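A chat with Gunvor Rustad about the Clamon delivery service

I'd been meaning to catch Gunvor Rustad for ages, so when she offered me half an hour in May I jumped at it! She runs the pavement-and-road delivery service that Trisbridge rents out to small shops, and the machine doing the work is the Clamon.

"People ask me about speed first," she told me, laughing. "I'd sooner they asked about kerbs."

Kerbs, she says, are where the money went. The Clamon has to know where the road stops and somebody's lawn starts, and on a street with wide mown grass and trees leaning in from both sides (shade everywhere!) that took her team 147 test runs to get right. "Quiet residential streets sound easy – then you get a car on a driveway down by the junction and a row of parked ones beyond it, and the thing has to make its mind up."
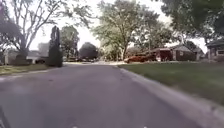
What it costs and who it suits

I asked about price, obviously. A shop pays £1576 for the first season, with 40 deliveries a month thrown in, and Gunvor didn't dodge when I said that felt steep for a corner bakery. "It is, if you only send out ten. Kumaresan Menon does 100 and he's told me he won't go back to the van."

My own grumble is the booking app, which logged me out twice while I was trying the demo. She wrote that down. "Trinh Lại is rebuilding it," she said, "so moan at me again in the autumn."

I fully intend to – and I've asked for a go with the bigger parcel box while I'm at it.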